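Residents > Elville House > Meetings > Minutes

Notices Minutes Laundry Contact

Minutes of the residents' meeting, July

Chair: Kasun Weerakoon. Notes: Mei-kuen Hsiao.

1. Shared kitchen, second floor. The new worktop was discussed. Sterken has sent a price for sealing it, and it is 155 pounds with the labour. The meeting agreed to accept. Mei-kuen will ask them for a morning visit, so that the kitchen is free again for the evening.

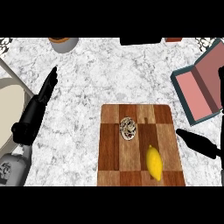 2. Bicycle room. The lock is still difficult to turn. Kasun has written to Govis two times and will now telephone. Bicycles without a name label may be moved to the yard after 20 days – the notice must hang on the door first.

3. Noise. Ms Fang asked that the washing machines are not started after 10 in the evening. Agreed by all. Guests can stay up to three nights, as before.

4. Other matters. The key for the letter box is with Mei-kuen.

The meeting was closed at 8.40 pm.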